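集成材の天板、オイル仕上げとウレタンどちらにしますか?
印刷する | メールで送る
返信 5件 シェア 8

tamsin_b
はじめまして、タムシン・バプティストと申します。9月に越してきた家で食事用のテーブルを作ろうとしていまして、天板はブナの集成材、長さ182センチのものをもう買ってしまいました(玄関に立てかけてあって、毎朝よけながら出かけています)。悩んでいるのは仕上げです。子どもが二人いて、味噌汁もジュースも毎日のようにこぼします。オイルの手ざわりに憧れつつ、輪じみが怖くて決めきれません。長く使っている方のお話を聞かせていただけるとうれしいです。

木くず日和
tamsin_bさん、ようこそ!うちはオイル派です。最初の年はコップの跡にいちいち落ち込みましたが、300番の紙やすりで軽くなでて塗り直せばたいてい目立たなくなりますし、そのうち跡も家族の歴史みたいに思えてきますよ。塗り直しは年に2回、窓を開けて半日ほど。私はその半日がけっこう好きなんです。

ルヒティ
木くず日和さんには悪いけれど、小さいお子さんのいる家にオイルは勧めにくいなあ。私も若いころは同じことを言っていましたが、年に2回の手入れは3年目から1回になり、5年目にはやらなくなりました。水性ウレタンのつや消しを薄く3度塗り。これなら濡れ布巾でさっと拭けて、木目もちゃんと見えます。色の濃淡がある集成材は、つやを出しすぎないほうが落ち着いて見えると思いますよ。
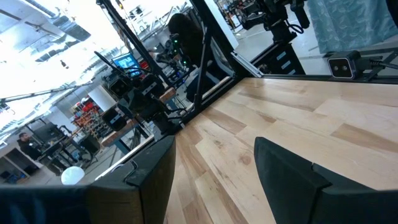

淡い色と薄茶が混ざった木の天板。節もところどころに。

木くず日和
ルヒティさん、3年目からさぼるのは塗料のせいではないような(笑)。それにウレタンは一か所はがれると、そこだけ直すのが難しいでしょう。うちの姉がまさにそれで、全面を削り直すはめになって、夏じゅう腕が痛いと電話してきました。

ルヒティ
お姉さんには同情します。ただ、下地の研磨が足りなかった可能性もありますよ。あわてて塗るとはがれやすいのは確かです。まあ、ここは譲りません。

カウフマン通りの猫
横から失礼します。天板と同じ材の切れ端があれば、半分ずつ塗って台所に置いておくのはいかがでしょう。醤油を垂らして一晩おくと、かなりはっきり差が出ます。それから、どちらを選ぶにしても裏面を忘れずに塗ってくださいね。私は表だけ塗って満足してしまい、冬に見事に反らせました。いまは脚の金具で無理やり押さえてあります。

tamsin_b
皆さま、こんなに丁寧にありがとうございます。端材は買ったお店で分けてもらえるそうなので、さっそく醤油の試験をやってみます。気持ちはまだオイルに傾いているのですが、夫はルヒティさんの書き込みを読んで深くうなずいていました。裏面のこと、まったく頭にありませんでした。結果が出たらまたこちらに書きますね。

このスレッドを印刷する | 友だちにメールで送る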